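Local News | Transit & Roads

Tamuno to clear out unclaimed bus items at Sunday sale in Hurkeleo

By Jhosep Ñahui
March

Bus company Tamuno will sell off its unclaimed lost property this Sunday at the old Kostalum furniture store in Hurkeleo, ahead of a change in how long it holds on to things left behind by riders.

The doors open at noon. Most items will be priced at $2, with coats, strollers and musical instruments marked separately. Money from the sale will go toward new benches at stops on the Devska line, where riders have complained for several winters about having nowhere to sit.

Tamuno has more than 2,000 items on its shelves at the Hurkeleo depot, according to a notice the company posted on its buses last week. Gloves and umbrellas make up the largest share. The rest is the usual mix of water bottles, library books, children's toys, lunch bags, reading glasses and small household things that fell out of a shopping bag somewhere between downtown and the end of the line.
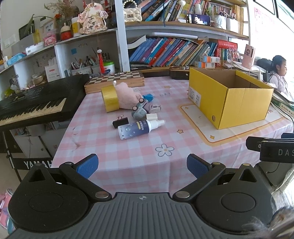 A spray bottle and a binder clip on a checkered tablecloth.

Under the current rules, the depot keeps everything for a full year. Starting the week after the sale, ordinary items will be held for 31 days. Wallets, keys, phones, medical devices and anything with a name and address on it will still be kept for 12 months, and the depot will continue to call or write to the owner when it can.

The company said the shorter period matches what riders do. Most people who come in looking for something do so within a few days, and after the first month very few items are picked up at all. The depot has meanwhile run out of shelf space twice since last fall, and the overflow has been kept in a room that mechanics need for parts.

Not all riders are happy with the change. At the Devska terminal on a recent morning, a woman waiting for the downtown bus said a month was not enough for people who only ride now and then. She left a scarf on a bus in December, she said, and did not work out where it had gone until well after New Year's. She got it back.

A man in the same line said he had not known there was a lost property desk. He planned to ask about a thermos.

What will not be sold

Phones, laptops and other electronics will not be part of the sale. Tamuno sends those to a recycling firm that wipes them first. Bank cards are cut up after a week, and passports and driver's licenses are returned to the office that issued them.

Food, opened toiletries and medicine are thrown out the same day they are found. Sealed goods are kept, but they will be checked again before Sunday and anything past its date will be pulled. Bicycle helmets will be left out too, as there is no way to tell whether they have been in a crash.

Clothing has been washed. Soft toys have been washed as well and will be on their own table near the front entrance - free to children who come with an adult, while they last. Small odds and ends will be sold by the bag, and shoppers can fill one for the same price as a single item.

Books from the Hurkeleo and Devska libraries have already gone back. The libraries agreed not to charge late fees on any of them.

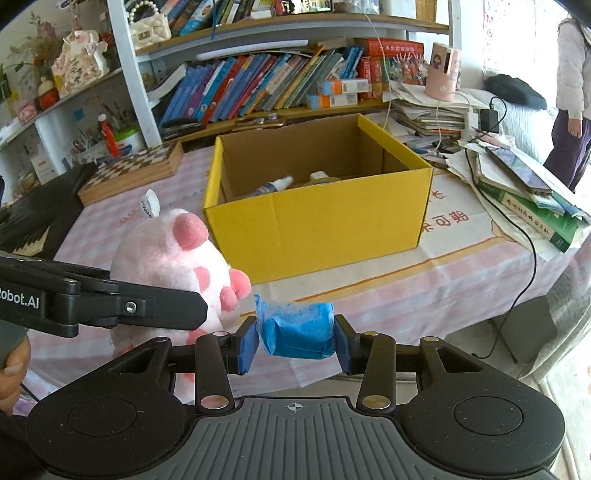
How to claim something before Sunday

Riders who think the depot may have something of theirs can still come in and look. The lost property desk is at the side entrance of the Hurkeleo depot, next to the ticket machines, and is open on weekdays until 6 p.m. It will also stay open on Saturday morning, which it normally does not.

Staff will ask for a description of the item, the route and the day it was lost, as near as the person can remember. A photo helps. For keys, the desk asks people to bring a spare if they have one so the two can be compared.

There is no charge for picking something up. Tamuno dropped its handling fee last year after finding that some riders were leaving cheap items behind once they heard they would have to pay for them.

People who cannot get to the depot can leave a message on the company's main phone line. The desk returns calls in the afternoon, and it can put an item on a bus to the Devska terminal for pickup there. Items claimed by phone before the end of the day Friday will be taken out of the sale.

Getting there

The Kostalum building is on the east side of Hurkeleo, across from the post office. The store closed two years ago and the ground floor has been used for short events since then. Parking behind the building is limited, and the lot entrance is narrow - drivers are asked to use the street side if they have a larger vehicle.

The Devska line will run on its normal weekend schedule and stops in front of the building. The sale is set to end at 4 p.m. Shoppers should bring cash, as there will be no card reader, and their own bags for anything large.

Anything left over will be donated to thrift stores in the area. Tamuno has not said whether it will hold another sale next year. With the shorter holding period, the depot expects to hand over leftover goods every month.

Get Hurkeleo news in your inbox each morning. Enter your email to sign up. You can unsubscribe at any time.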